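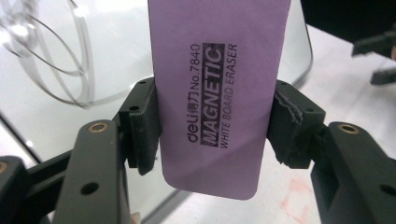

The purple eraser between the fingers, pads in place.

The job sheet said the pads were good for another month. Hajar Ashour read it twice and put it under her mug.

"Who signed this?"

"Brirent," said the other Hajar, Hajar Berrada, who had been at Gelero four years longer and so got to be called Hajar. Ashour was called Ashour.

"Has Brirent looked at them?"

"Brirent has looked at a chart."

Ashour squeezed the grip shut on the whiteboard eraser and held it up to the window. MAGNETIC, it said, sideways. She had asked for a proper test block in January and been sent a form to fill in. The eraser was flat and light and it did for most things. On the left the felt was a bit fuzzy but sound. On the right the foam had frayed along its edges, and at the top the layers were starting to come away from one another.

"That's not another month," she said.

"The chart says wear is even on both sides."

"Then the chart can come and hold it."

Berrada pulled a stool over. She didn't much like the chart either, but she had seen what happened to people who argued with Volura, who had sold them the chart, and the thing that made the chart, and a yearly fee for being allowed to look at it. Volura would ask for a log. Then they would ask for the log in another format.

"You could just change the pad," she said.

"And write what?"

"Write that you changed the pad."

"It won't take it. It says not due." Ashour turned the screen round to show her. There was a grey button where the button should have been. "I've got over 90 of these in the drawer and I'm not allowed to need one."

She slid a thumbnail under the foam anyway. It came off in 2 goes, leaving a strip of glue she had to rub at with her sleeve. The new pad looked too thick. They always did. She pressed it down, closed the fingers on the eraser again and tugged. It slipped a little, then it stayed where it was.

"Better?" said Berrada.

"Different."

"Abdelaziz will want to know why the numbers have jumped."

"Abdelaziz is a building, Hajar."

"The people in Abdelaziz, then."

Ashour took the job sheet out from under the mug. There was a brown ring across Brirent's signature. Under it she wrote 21/03/2025, and right-hand pad, and then she sat for a while with the pen over the box marked Reason.

"Put worn," said Berrada.

"They'll say it wasn't."

"Put it anyway."

She wrote worn, pressing hard enough to go through to the copy, and reached for the next sheet.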